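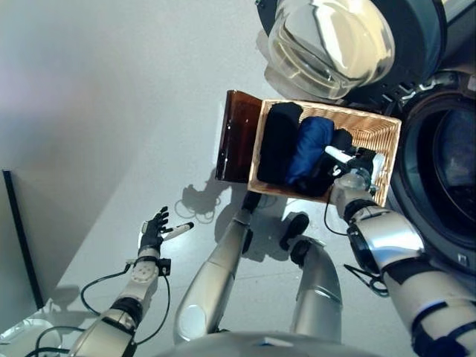

Lists > Home Machines > Chores and Robots > Thread

3 min read

Re: So can they do the wash yet or not?

From: Orvokki Räsänen
To: the chores list
Date: Saturday, August 10, 2019

Máté Fodor wrote:

> I've been reading this list since December and I still can't tell my
> sister whether she should hold off on replacing her washer until
> something comes along that loads it for her. Everybody posts clips of
> arms and hands. Does a single one of them do a load of laundry start to
> finish, in a house, with no person standing next to it? And if they
> don't, which part is the holdup? I'd have thought picking up a shirt
> was the easy bit.

Hi Máté, hi all,

Tell your sister to buy the washer! I mean it. I've been following the laundry people for years (it started with the sock thread, some of you will remember, and some of you will wish you didn't) and I wouldn't put off a purchase over any of it.

The still at the top is the part I'd look at if you want to know where the holdup is. Two arms, two hands with proper fingers, a front loader with the door already open and the basket right up against it. You could hardly park the clothes any closer. And it's still a hard job, because look at what's in that basket. A black thing folded flat, a shiny blue thing bundled up, more dark stuff packed in next to it. I can tell where the blue one stops. Where one dark piece ends and the next begins, I'm guessing, and I have a lifetime of practice with dark laundry.

So no, picking up a shirt is not the easy bit. Picking up one shirt off a bare table, maybe. In a full basket you grab a corner and three other things come along, or you grab what you thought was a sleeve and it's the leg of something else. You and I sort that out by feel without noticing. I don't think the hands are the weak spot anymore, I think it's the feeling part. Shiny fabric is its own misery too: it slides. My running jacket gets away from me and I have skin.

Then there's the drum. It's a dark hole with a rubber lip, and the lip loves to catch things. I've pulled many a sock out of mine. Whatever is doing the loading has to get its wrist through there with a wad of cloth in its fist, let go, and come back out without dragging half of it along. I'd watch that step before I'd watch any amount of folding.

I asked on the Rillevby list what people there would pay for a machine that only did basket to drum, no sorting, no folding, and the answers were all over the place. One man said 4000 and he'd want it to do the stairs. Most said 200, maybe 400 if it was quiet. Those numbers don't meet anywhere near what two arms cost, so I suspect the first ones that really work will be in hotels and hospital basements, where there are only towels and sheets and it's the same all day long. Towels I do believe in. I'd bet a cake on towels in almost 7 years.

Somebody is bound to bring up the Flurketeck folder, so let me get in first. It folds what you clip onto it, one piece at a time, and you're the one doing the clipping. My mother tried one at a fair and went back to the ironing board. I have nothing against it, but it starts after the part Máté is asking about.

Does anyone have the Stolgate talk saved? The one with the question at the end about inside-out pants. The link in the archive is dead for me and I'd like to hear the answer again, I only remember that the room laughed. Chou had a write-up as well, if that's easier to find.

Máté, if she's still choosing, tell her to get the big door.

Orvokki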